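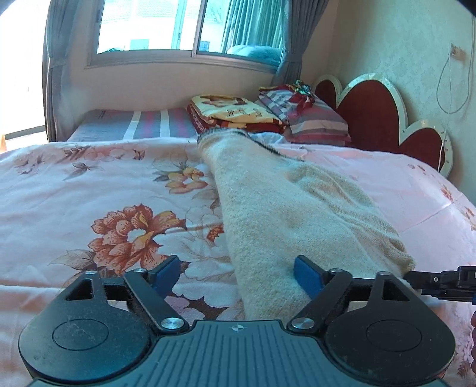
A hand gripper over the bed, second one coming in at the right.

About Lestero

24 shares 3 comments

We look after hand-held grippers. That's the whole shop. Two rooms over a tire place in Pornthorpe, one long bench, one short bench, a sink. Béla Bodnár started it in May with a box of broken Tikkanens and a borrowed vise, Edit Bozsik came in the same week and we've been behind on the web page ever since. So, quick version below, better one when there's time.

What we work on

Mostly the Tikkanen pair. Left hand, right hand, same parts in both, a person holds one in each and does ordinary housework with them. Clothes, bedding, dishes. The recordings go off to teach robot arms the same jobs. We don't do the teaching. We do the screws.

The unit is simple to look at. Ribbed plate in the middle, a black housing on each side, two slanted linkage arms, two fingertips with blue pads on the inside. Small round target printed on the plate. Big silver pivot screws at the bottom of the arms, smaller caps further up. When one comes in bad it's nearly always the pivots, the pads or the target, in that order.

Setting up a pair

Montri Thongdee does set-up. He likes it done in one sitting, no phone.

Plate goes in the soft jaws, fingers up. Both linkages on loose, then the big pivot screws by hand till they stop. Then a quarter turn with the driver and work the fingers open and shut 40 times. Not fast. Screws back a hair if they drag. Then the small caps. People do the caps first and then wonder why one finger leads the other, we get a unit like that most weeks.

Fingers have to meet flat. Montri closes them on a strip of receipt paper and pulls. Should hold the same at the top of the pad and the bottom. If it slips at the tip, the arm is bent or the pad's on crooked. Usually the pad. Peel, scrape, alcohol, new pad, leave it clamped over lunch.

Then wide open. Both fingertips should stop at the same distance from the center of the plate. We have a printed card taped to the bench for this, it is on its third copy and the lines are getting fat. New card coming.

Last thing is the target. Clean, flat, square to the plate, no bubble under it. If the corner lifts we replace it, we don't glue it down. Heriberto Ríos tried gluing. The glue crept over the crosshair and the whole thing had to be scraped off with a thumbnail.

Looking after it between visits

What we tell everybody who picks up a pair:

Wipe the pads at the end of the day. Damp cloth, nothing stronger.

Fuzzy knits shed. Open the fingers all the way and look down behind the pads and into the cut-outs in the housings. Tweezers, not compressed air — air just drives the lint into the pivot.

Dust on the housings is fine. So are fine scratches. We don't charge to polish them and we don't polish them.

Don't oil the pivots. Please. Dry lube only, one touch per screw, and only when it squeaks.

Put it down on its back. Fingers closed. Not fingers down in a tote bag.

If a screw backs out, stop for the day and send it in. Thread locker from the hardware store is too strong and then we are drilling.

Soft stuff is harder on grippers than you would think. A mug is a mug, you grab it and your done. Long knitted things have to be pinched and dragged and let go and pinched again, and with both hands going the fingers get twisted sideways a lot. That side load is what loosens the big screws. Tamás Takács keeps the service log and the pairs used on beds and laundry come back first. He wants seperate service dates for those and he is probably going to get his way.

Service

Every pair gets a full strip at 400 hours. Ask for it sooner if the fingers feel gritty or one closes ahead of the other. Full strip means everything off the plate, pivots out and cleaned, new caps if the slots are chewed, pads replaced whether they look good or not, target checked, 100 cycles on the bench and the receipt paper again at the end. Sticker inside the left housing with the date and who did it. If there's no sticker we didn't do it.

Small jobs are while you wait if Heriberto's in. Pads, caps, a lifting target. There's a chair. Coffee is bad.

We don't fix anything electrical. Cundico down the road does that side and they send the mechanical ones up to us, works well, same box goes back and forth.

Who's here

Béla Bodnár — owner, linkages, anything bent. Ran a sewing machine repair counter before this and still reaches for the wrong screwdriver roll.

Edit Bozsik — parts, orders, the phone. If a pad shipment is late she already knows.

Montri Thongdee — set-up and final check. Nothing leaves without his initials.

Heriberto Ríos — walk-ins, pads, targets. Also trains new users at their place, half a day, bring your own laundry.

Tamás Takács — service log, loaners. Write to him for a loaner, don't call.

Where we are with it

Shop count as of Saturday, October 14, 2023 is 44 pairs on the books, nearly all of them Tikkanens. Not big. We'd like to stay at a size where Montri can check each one himself. A few of you have asked about the new wider fingers. We have one set on the long bench and it's on the cycle test now, opinions are mixed, Béla thinks the arms are too thin at the bend. Will post when we know.

Also asked a lot: do we sell grippers. No. Parts only, and only for pairs we have had apart. Pads come in blue, don't ask for black, Edit has heard it.

Getting a pair to us

Both hands in one box, even if only one is acting up. We match them. Wrap each one on its own, fingers closed, rubber band around the tips is okay. Put a note in saying what it does wrong and what you were picking up when it did it. "Sticks" is not enough. "Left finger sticks half open on towels" is great.

Stairs are on the side of the building, blue bell, ring it twice, the compressor downstairs is loud. Closed Mondays. Hours on the door are the right ones, the ones on the map are old and Edit is working on it.

24 shares 3 comments Share this page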